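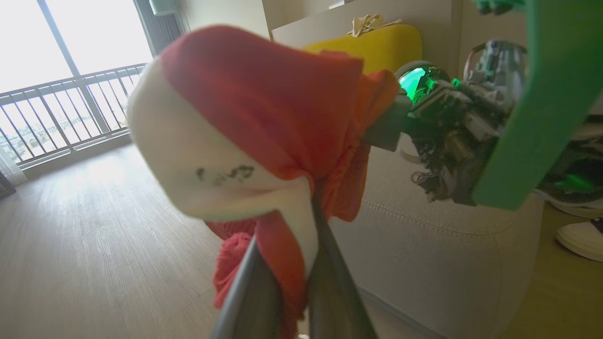 Which type of gripper should a group choose for picking up and folding clothes?

A parallel gripper with two long, narrow fingers is the sensible first choice. It is easier to control than a jointed hand, and worn parts can be replaced in a few minutes.

Home | Lists | Archive | Thread Index | Search

May, 4:20 p.m.
From: Slavica Nedeljković
Subject: Re: Gripper comparison for cloth handling

Dear members,

Haris Leka wrote:

> Our group at Womine must decide on end effectors before the next
> purchasing round. The Skasari jointed hand is attractive on paper,
> but our only experience is with rigid objects. Could any site that
> has handled clothing with both types share its results? We would
> also welcome advice on wrist cameras.
> Haris Leka

The Tarner laboratory has completed a first comparison and is able to report the following.

Each gripper was given 80 attempts at lifting a single garment from a basket. The parallel gripper missed the cloth or lost hold of it in 8 attempts. The jointed hand did so in 20. Most of the hand's failures came at the moment of closing, when the fingertips pushed the cloth away before the thumb arrived. A slower closing speed helped, but it also made each attempt much longer.

For handing a garment from one arm to the other, the parallel gripper was again preferred by our operators. Its fingers can be slid under an edge that the other arm is already holding. The hand needs more room, and our operators had difficulty judging where its fingertips were when cloth covered them. 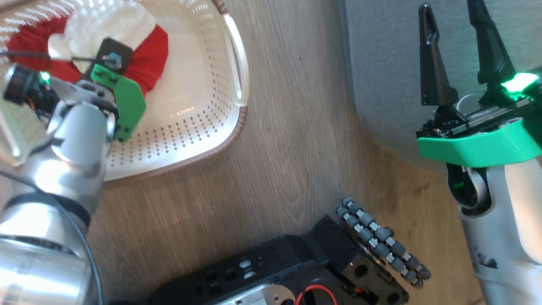 Left gripper at the cloth in the basket; parallel gripper on the right arm.

With regard to cameras, we advise mounting one at each wrist and one at head height. The wrist view is often filled by fabric once a garment has been lifted, and the head view is then the only one that shows the edge of the basket. Exposure should be set by hand in any room with large windows. We left it on automatic for the first part of the trial and had to repeat 5 of the attempts.

The controller was the same throughout, with the grip force limit set separately for each device. Members who wish to repeat the comparison should record that limit – we did not do so at first, and our earliest results could not be used.

These results cover light garments only. Towels and heavier items will be reported separately.

Respectfully,
Slavica Nedeljković
Tarner Laboratory

Comments (3)

Haris Leka: Thank you for this full reply. Were the finger pads bare or covered during the 80 attempts?

Slavica Nedeljković: They were bare. Covered pads are planned for the towel trial.

Li: We see the same closing problem with our hand. Starting with the thumb already halfway in reduced it.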